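Hilo rápido sobre cómo vaciar la nevera antes de devolver un piso, que llevo toda la mañana con esto y voy tarde

Contexto: dejamos el piso de Tremley. Entrega de llaves a las 7. Grażyna con las cajas, yo con la cocina. Perdí yo

Lo primero, tirar. Sin pensarlo mucho. Botes de mostaza con un dedo dentro, fuera. Mermelada de mayo, fuera. Un táper que no he abierto ni pienso abrir

Lo que está cerrado y bien de fecha se lo baja Wojciech, el del segundo. Mantequilla, huevos, dos yogures. Encantado él, encantada yo

Ojo con las baldas de cristal!! No las metais bajo el agua caliente recién sacadas. Dejadlas un rato en la encimera. A Hanna se le rajó una y se la cobraron, 95 del ala

Para limpiar: agua templada, bicarbonato, bayeta. Ya. Nada de lejía que luego huele todo a piscina. Los cajones aparte, en la bañera, que en el fregadero no caben

Las gomas de la puerta con un cepillo de dientes viejo. Qué asco lo que sale de ahí, de verdad. Seis años de migas

Czesław me pregunta si hay que desenchufarla. Depende del casero, el nuestro la quiere encendida porque entra gente enseguida. Si la apagais, puerta abierta con un trapo doblado o coge moho

Por cierto el inventario del casero pone "frigorífico con todos sus accesorios". Me falta una huevera. Llevo media hora buscando una huevera

Arriba ya solo queda la botella del tapón verde, tumbada en la balda. Esa se viene con nosotros en el coche

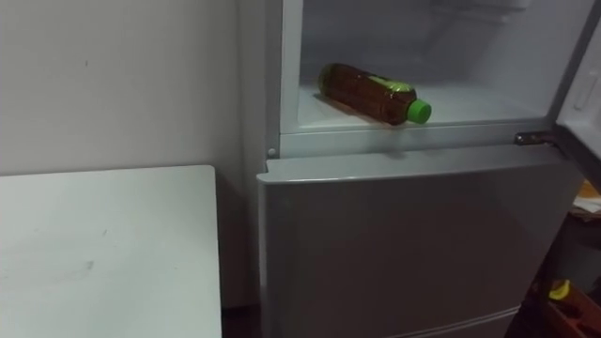
Me preguntais por dm: ¿cuánto bicarbonato le echas al agua?

Dos cucharadas soperas por litro, y luego aclarar con un paño limpio y secar

Queda el congelador, que tiene su capa de hielo. Cazo de agua caliente dentro, toallas en el suelo y paciencia. Nada de cuchillos, por favor os lo pido

Ha aparecido la huevera. En la caja del baño. Grażyna dice que no sabe nada

Os dejo que me falta el horno y son casi las cinco, luego sigo con esoo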